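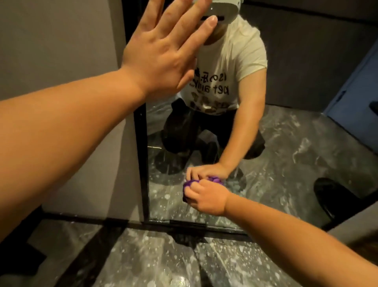
Three Hands for One Mirror

May 29, 2020

To wipe a mirror is a job most of us learned as children and never thought about again. You lean on the glass with one hand, you press a cloth with the other, and you move your arm until the dirt is gone. At the Vomdale workshop they have spent all of April on this job, and when I came to visit, the discussion at the coffee machine was still about how hard one should press.

The workshop tests parts for household robots. It does not build any robot of its own. Companies send a gripper, a camera or a controller, and the team puts it on the same arm and gives it the same chores, so that the results can be compared. For the mirror chore there were two grippers on the table, the Komeo and the Boros, and one controller, the Trestis, which drives them both.

Before any machine touches the glass, a person does the work. The camera sits at the head and looks where the person looks, and the two hands stay in view as much as possible. I watched several of these recordings in one sitting, and after a while I began to notice my own hands. The left hand in particular surprised me. It lies flat on the mirror with the fingers open, and it seems to do nothing. But when you try to wipe low on a tall mirror while kneeling, you understand quickly that this hand is holding up half of your body.

A robot arm fixed to a heavy base has no need for such support, and for this reason the team first ignored the left hand completely. Later they looked at it again. The person who leans on the glass also feels the glass, and knows where the surface is without looking. The arm has to find this out with a sensor in the wrist, and a mirror is an unkind thing to measure. The depth camera looks at the glass and reports a room behind it, with a floor and a wall and another arm coming to meet the first one.

The Vomdale team made 600 recordings of people wiping and used 300 of them to prepare the controller. The rest were kept apart for checking.
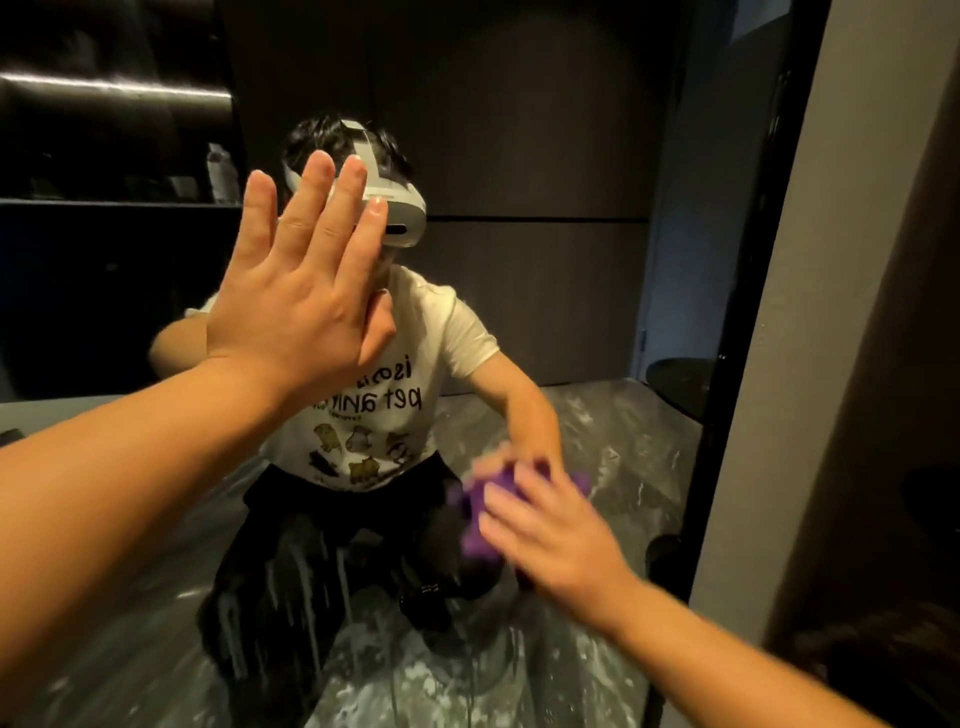

With what looks like soap on the glass the camera has an easier life. Foam and drips sit on the real surface, so there is finally something to focus on, and the first passes of the cloth are usually the best ones. The trouble comes at the end, when the mirror is almost clean and the reflection is strong again. Two cameras were tried for this last part. The one with the wider lens keeps the cloth and the lower corners in view together, and the one with the narrow lens sees thin streaks much better. The team chose the wide one and I think they were right, although the streaks that stayed on the glass did annoy me.

Now to the grippers. The Komeo has two flat fingers with rubber pads. It takes the cloth like a pair of kitchen tongs, firmly, and it does not lose it. But only a narrow fold of fabric comes under the fingers, and in the corners the hard tip can knock against the glass. I heard this sound a few times and I did not enjoy it. The Boros has three soft fingers that close around a bunched cloth, much closer to how a person grabs it. The contact is wide and quiet. When the cloth becomes heavy with water, however, it begins to slide out, and somebody must stop the arm and put it back.

Each gripper had six full mirrors to clean, from top to bottom. The Komeo finished all of them. The Boros finished fewer and left the glass cleaner when it did finish. Which result you prefer depends on who will stand next to the machine. In a hotel, with staff in the corridor, I would take the Boros. For an empty house, the Komeo.

The Trestis controller is less nice to look at, being a gray box with a fan, but it made the larger difference. It reads the force in the wrist and corrects the arm while the cloth is moving. With the correction switched off, both grippers skipped over the glass and left dry islands in the foam. With a limit of 6 newtons, the cloth stayed down and nothing squeaked. Setting it up took me most of a morning — the menus are deep and the manual assumes you have read another manual — and I would ask the maker for a simple page with only the force settings on it.

One question stays open, and it is the edge. People slow down before the frame and turn the cloth a little to reach the last strip of glass. Neither gripper can turn a cloth in this way without letting go of it first. The team wants to try a padded block next, with the cloth stretched over it, and to leave fingers for the chores where fingers are needed.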